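Where Do the Cups Go? A Study of the Common Room Tables
Rattana Thaweesak and Sibusiso Du Plessis
Term project, submitted 21st November

Background

The common room has a cup problem. People bring drinks in, finish them, and leave the cups for somebody with better manners. The usual theory is laziness. Our supervisor, Jaruwan Kongkaew, suggested we look at the furniture before insulting our classmates in writing.

Method

We watched the room over lunch for 5 days in October and logged every cup left on a table once its owner had gone. Chanida Suksawat kept the log, and went through 2 pens doing it. By the end we had 539 entries, a few of which we suspect are the same mug on a long vacation.

We also gave out a short survey. It asked where people put a cup down when they stop thinking about it. Most said "the table," which was fair and no help at all.

Results

Cups collected near the edges and corners. The middle of a table gets used for bags and elbows, and the far side is too much of a reach for someone already halfway to the door. The sink is farther still, so it hardly figured.

Pattern may matter too. The tabletops are a marble design with orange veins running all over them, and several people told us they never notice a ring or a spill on it. We didn't notice much either until we wiped one down and looked at the cloth. A bright cup is another matter. 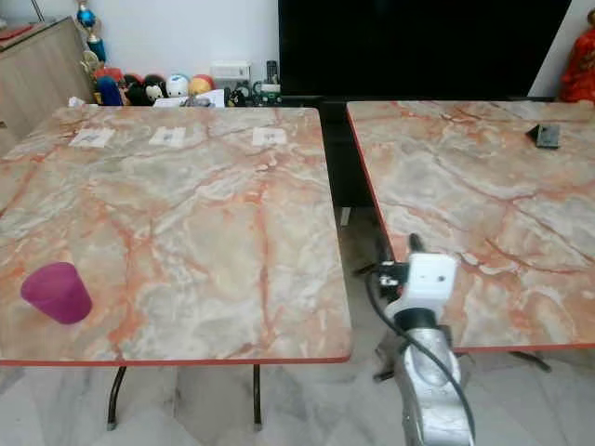

Figure 1. Two of the marble-pattern tables, with a magenta cup near one corner.

Pushing the tables together would close the gap but take away edges, and edges are where cups get left. Whether they would then go to the sink or to the windowsill is a question for next term. Lamai Suwannarat has bet on the windowsill.

Our one recommendation is a tray by the door. We put a baking tray there on the last afternoon and it was full by three, mostly with spoons.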